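The Bathroom Is Still Yours

Posted Monday, September 22, 2025

My sister asked me last week whether she should hold off on hiring a cleaner and wait for a robot. She wasn't joking. She had watched a clip of a machine loading a dishwasher and figured the rest of the house must be next. I told her to hire the cleaner.

I have worked in building services for 30 years, the last 8 of them buying equipment for a company that looks after small hotels and rental apartments. I have bought scrubbers that drive themselves down a hallway and I have bought window machines that didn't work at all. I like machines. When one saves an hour of somebody's back I will sign for it the same day. So what follows isn't written by a man who wants things to stay the way they were.

The floor scrubber is a good place to start. We run 2 of them, both from Marwat, and they do a fine job on a long flat corridor with nothing in it. Put a room service tray on the carpet edge and the machine stops and waits for a person. That is the right thing for it to do, but it tells you what kind of work has been solved. A corridor is one surface. It doesn't have a back side or an underneath, and nothing in it needs to be picked up before you can begin.

A bathroom is close to the opposite. Amanuel Tsegaye has trained our room staff for years, and he teaches the bathroom last because it takes the longest to learn. You clear the counter first. Then the faucet, where the grime sits behind the base and you have to get two fingers in there with a cloth. Then the basin, then the tub, inside and out, then the floor from the far corner back to the door. A new hire can do it all on the first day. Doing it well in the time allowed takes a few weeks.

Freestanding tubs made it worse. Designers love them and guests love them, and somebody has to clean behind them. On a built-in tub you have one side to wipe. With the freestanding kind you are on your knees with your arm around the back, working by feel. Any machine that wants this job needs a long arm, a soft hand and some sense of how hard it is pressing.

In November I went to a trade show and stood at the Zedholm booth for most of a morning. They had an arm on a rolling base wiping down a sink. It did it well. I asked the salesman if I could put a bottle of soap on the counter and he said yes, and the arm went around it, leaving a ring of dry counter. I asked if it could move the bottle, wipe and put it back. He said that was coming. Maybe it is. I've heard "that's coming" about a lot of things.

What has changed, and I will give the industry credit for this, is how the teaching gets done. The older approach was for an engineer to write out the motion. Now more of it comes from people doing the chore by hand, with grippers that record what the hand does, so that a machine can be trained on it later. Lucrezia Bianchini, who used to run our laundry and now works on this sort of thing at Plovilis, told me the hard part is how many different bathrooms there are. Every faucet is a little different. People leave things on the counter. There are boxes on the floor half the time.

Grippers in hand, a tub and a vanity to deal with: 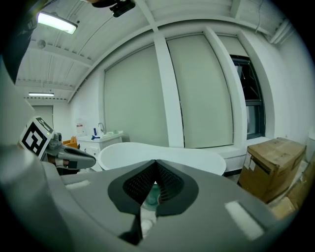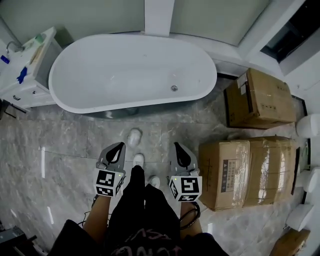 I think that method will get there in the end. You learn a chore by doing it in a lot of rooms, and I can't see why a machine should be let off that. But the number of rooms is large. We look after 155 bathrooms and I couldn't find you many that match, even in the same building, where one owner swapped a vanity and the next one put in a glass shelf.

Then there is the cost. A person with a bucket gets up the stairs, opens the door, sees that the drain is slow and tells the front desk. If I buy a machine for the tub and still have to send a person for the stairs, the door and the drain, I haven't saved a trip. I have added a machine that somebody needs to carry. Engelbert Steiner, who does our books, puts it more bluntly than I would.

On a shop floor the sums come out differently. Parts show up in the same place, the light stays the same and you can bolt the arm down. If you own a packing line, go ahead and look at what's on sale. I would.

For the house, I'd buy the robot vacuum, which is cheap and mostly works, and keep the brush under the sink. My sister's cleaner starts on the first of the month.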